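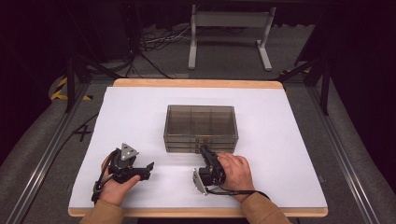 Fulvio Dal Bello asks in nearly every planning meeting whether a demonstration given with the hands is worth more than one given with a joystick. We have spent most of our time at Brusum trying to answer him, and this page explains who we are and how far we have got.

About Brusum

Brusum is a small research company that works on robot learning. We study how a two-armed machine can pick up a household task by following what a person did, and how much of the person's skill is lost along the way. We do not build robots for sale. Our income comes from contract studies and from licensing the software we use to prepare training data.

The company was started by Ubaldo Farina and Fulvio Dal Bello, who had worked together on force sensing and wanted to look at the earlier step, the recording of the task itself. There are now 16 of us. Most have a background in mechanical engineering or computer science, and a few came from physical therapy and industrial sewing, where people have thought about hands for a long time.

What we work on

Our main method is called Jikico. A person holds a gripper in each hand and carries out a task at a table. The grippers have fingers like the ones the robot will use, so the person has to solve the problem with the same limits the robot has. There is no palm to lean on and no thumb to steady a lid. Many people find this awkward for the first few tries and then slow down to a pace that suits the tool.

The position of each gripper is recorded along with its opening and closing and the view from above the hands. From these records we train a policy, meaning a program that looks at the current view and decides the next small movement of both arms. The policy is then run on a robot at a table of the same height.

We concentrate on storage objects: boxes, trays, drawers, things with compartments and catches. They are hard for two reasons. Clear and smoky plastic is difficult for a camera to read, and a small tab has to be approached from the right direction or the whole box slides away. A person corrects for this without thinking. We want the correction to be in the data.

What we have found

In our latest study we compared Jikico with joystick control on 20 tasks. Each task was recorded 100 times with each method, and the two sets were used to train the same kind of policy. Policies trained on the hand-held recordings did better on 16 of the tasks. The gap was widest where one gripper had to hold something still while the other pushed or lifted.

On the remaining four tasks the joystick data was as good or better. All four were slow placing tasks with one arm doing nearly everything. Our reading is that the hand-held method helps most when timing between the two hands matters, and that it adds little when it does not. Ubaldo Farina thinks part of the result comes from practice, as our demonstrators had used the grippers for longer than the joysticks. We are repeating the comparison with people who are new to both.

We also learned that more variety in where the object starts was worth more than extra recordings from one spot. Sessions are now planned so that the box or tray is shifted and turned between tries. Failed attempts are kept and labeled. A demonstrator who misses a catch and goes back for it gives the policy something to copy when it misses too.

How we work

Every study has a written plan before any recording starts, and the plan says what would count as a poor result. Demonstrators are paid by the hour, never by the number of recordings – we found early on that paying per recording made people rush. They can ask for their sessions to be deleted.

Plemico is our software for sorting and checking recordings. It lines up the left and right gripper tracks, marks the pauses, and sets aside sessions where tracking was lost. Partner labs may use it under license.

Working with us

We take on a small number of outside studies each year and host student projects that last at least one term. Applications for the next round close in May. Please describe the task you have in mind and what the two hands need to do in it.

Recent items

Hand-held and joystick demonstrations compared on 20 tasks (April 2020)
Plemico: notes on gripper track alignment
Clear plastic and depth cameras
The Palumbo project: drawers, trays and catches
Guidelines for demonstrators
Student projects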